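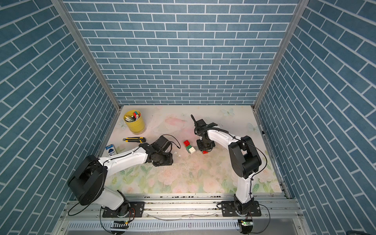
Do we need another loyalty card?

Stokness sent every household on our side of Prillance a plastic card in December, along with a letter promising "real savings on the things you buy most." I have used mine for two months and I remain unconvinced.

The deal works like this. Spend $240 at the Stokness store on Daza Road and you get a voucher. The voucher is good for 20 days, can't be used on milk, eggs, gas or anything already marked down, and has to be spent in one visit. Mine came to $2. I let the first one run out because I was out of town, and the woman at the desk told me vouchers are never reissued.

Meanwhile the shelf price of coffee has gone up, and the lower "member price" is what all of us used to pay. Maybe that is a coincidence. I would like to see the old price list before I believe it.
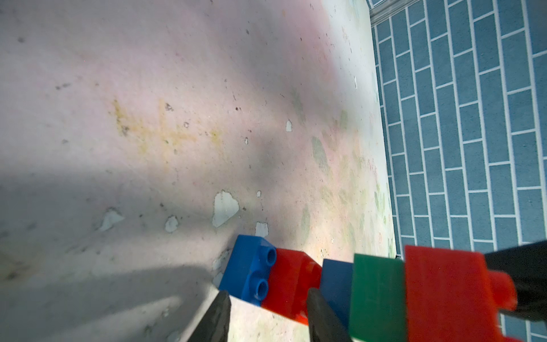

Toy building blocks in a row, and a surface that has seen some wear.

Then there is the form. To activate the card you give your birthday, your phone number and the number of people at home. The letter says this helps them "serve you better." It doesn't say who else gets to look at it, and the Cloltthorpe office has yet to answer my email.

If you have come out ahead with the card, send in your receipts and we'll print the totals next issue. Please include what you would have paid without it.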